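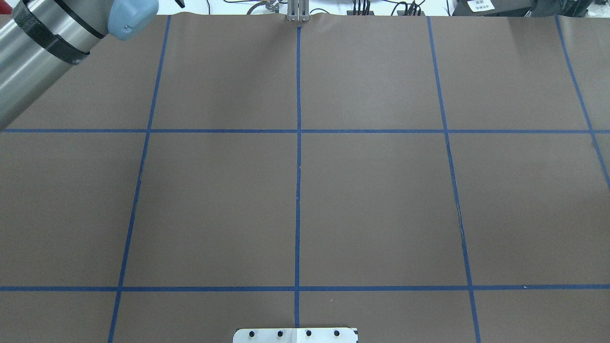

Two arms, one table: an afternoon with the Nirnus build

The Dornside workshop takes up the back half of the old Moncrieff building in Enlow, and if you come in by the side door you have to squeeze past the lumber rack and somebody's half-finished kayak before you get anywhere near the robots. I was early, the coffee wasn't made, and the woman I had come to see was on her knees with a cable tie between her teeth. She asked me to leave her name out of it, on the grounds that Nirnus belongs to everyone who has ever held the other end of a tape measure for it, so I'll call her the builder, which she is.

Nirnus is the name of the whole setup, both arms and the table they share. The aim, as it was first written on the workshop whiteboard last September, is for the pair to clear up after a small meal, passing things between them when one can't reach. "That was the sentence," the builder told me, "and I remember thinking, well, that's a winter's work. I was a bit hopeful there."

She came to it from furniture repair, and she still talks about the arms the way she might talk about an awkward wardrobe. The arms themselves were bought secondhand, out of dues and one very good yard sale, and the table frame cost another 400 dollars by the time they had all the brackets. "People ask about the arms and I want to tell them about the table," she said. "If the table moves, everything you taught them is wrong by however much it moved. We spent weeks blaming the software, and it was a loose foot on the frame! I could have cried."

The brown paper was her idea. She had used it for years under glue-ups and had most of a roll left over. It cuts the glare from the ceiling lights, it takes a pencil line, and when it gets grubby you peel it up and put down fresh. Laying a new sheet and taping the grid takes her 20 minutes with help and a good deal longer alone, mostly on account of the ripples, which she has stopped fighting. The blue tape gives everyone the same words for where things are. Before the grid, she said, a session was all "over a bit" and "no, my left." Now they call out a cell and put the object there.

I asked whether the tape had to be perfectly straight, having noticed that it wasn't. She laughed for quite a while. "It's for us, that tape. The arms have their own numbers. I did the first lot with a chalk line and a steel rule, very proud of myself, and it made no difference at all, so now I do it by eye and go home for supper."

Teaching goes slowly. Each arm has its own pendant, the handheld unit with the screen and the red stop button, and the house rule is that whoever is running an arm keeps its stop button within reach and doesn't hold a conversation. (I was told this kindly, and then told again.) A move gets built up as a string of points: above the object, down to it, close, up, across. They run it slowly, fix whatever looked wrong, and run it a little less slowly. The mug has had more of their attention than anything else. "You want a firm grip on it, but you also want the wrist to have somewhere to go afterward," the builder said. "You can pick it up beautifully and find you've folded yourself into a corner. I've done the same thing carrying a dresser down a stairwell." 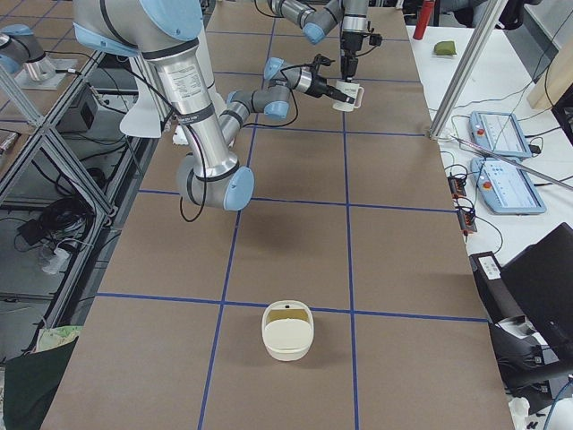
Keeping out of each other's way

Sharing the table is the hard part, and it was the part she most wanted to talk about. The simple answer would be to split it down the middle, one side each, and for a long while they did exactly that. It worked and it was dull, and it meant the arms could never hand anything over. What they have now is a kind of turn-taking. An arm has to ask for the shared cells before it goes in, and the other holds still, well back, until they're given up again.

"It sounds so easy when I say it to you," she said. "But the gripper isn't the only thing in there. There's the elbow, and the cable hanging off the elbow, and the cable goes where it likes." She has rerouted the cables more often than she cares to admit, and she now has firm opinions about slack – too little and it pulls at the wrist, too much and it hangs down over the work. The log for the turn-taking program stands at 500 runs. She reads through it in the evenings, with the radio on, and marks the ones she wants to see again. 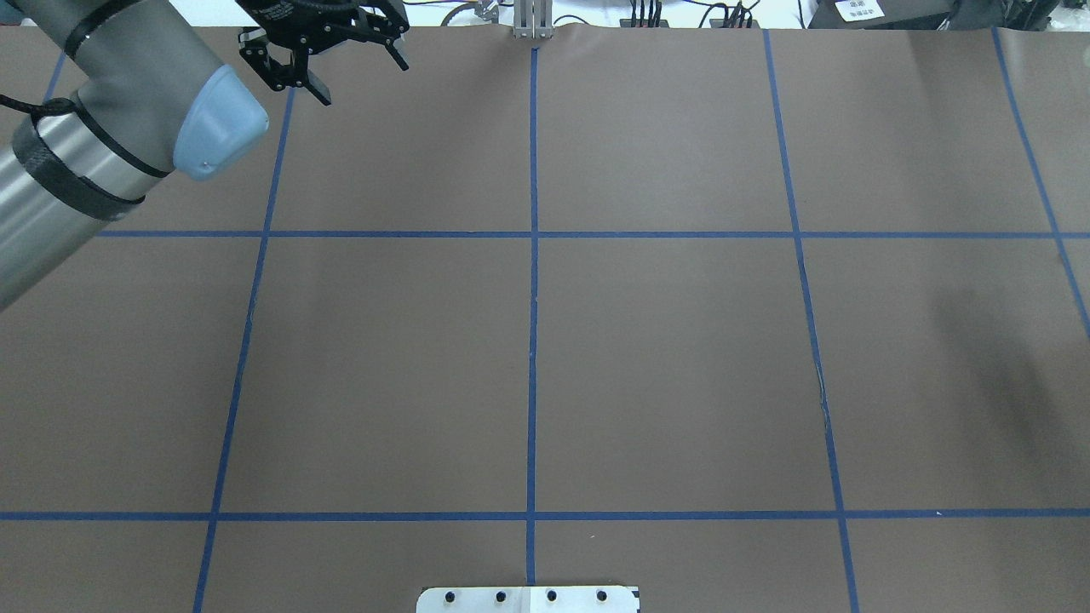
Another member, listening from the next bench, said the turns were too cautious and that the waiting arm could be halfway through its next move in all the time it spends standing there. The builder has heard this before. "And I say fine, write it down and we'll try it slowly," she answered, without any heat, and the two of them were off on a discussion of approach heights that I followed for perhaps a minute before I went and made the coffee myself.

When I got back they had moved on to what comes after the mug. There is a little white basket she would like the arms to fill between them, and after that she has her eye on spoons, which worry her. "They lie so flat," she said. "You come down on a spoon and there's hardly anything there to take hold of, and the fingers are nearly on the table. I've been picking up spoons at home and watching what my own hand does. I slide mine to the edge, mostly. I don't know yet if I want to teach them that or think of something better."

The workshop is open to members most evenings from six, and visitors are welcome to watch if they ring the side bell first. Wear something warm. The heater is at the kayak end.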